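Infectious Disease Basics, Week 9
Tick-borne illness: what a positive test tells you
2022-11-02
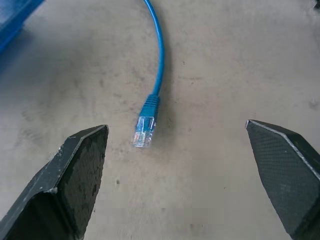 Fig. 1. Network cable with clear RJ45 plug.

Last week we covered how ticks pass bacteria to people. Today is about testing, and why I'd like you to be slower to believe a result.

Most Lyme tests look for antibodies, not the bacterium. Antibodies take weeks to build up, so a test done a few days after the bite will often be negative in a person who is infected. They can also stay in the blood for years. A positive result may point to an infection long past - or to a cross-reaction with something else.

Now the Brosano survey, which you were asked to read. It tested 1,647 adults in September and reported that 26 were positive. The summary calls this "active infection." How would they know? Nobody was examined for a rash or joint swelling. Only 1,501 filled in the questionnaire, and 23 of the positives were among them. The paper says nothing useful about the people who skipped it.

Takumi Takeda asked whether a second test would settle things. It helps. Standard practice is two steps, with the second run only if the first is positive or unclear. It still can't date the infection.

Be careful too with the Pido home kit leaflet. "Clinically proven" is printed twice and no study is cited.

For next time: read Hoshino's chapter on pretest probability (Yuto Hoshino, course reader). Then work out what share of positives would be false if 1 in 100 people had the disease and specificity was 95 percent. Assume perfect sensitivity, which no real test has.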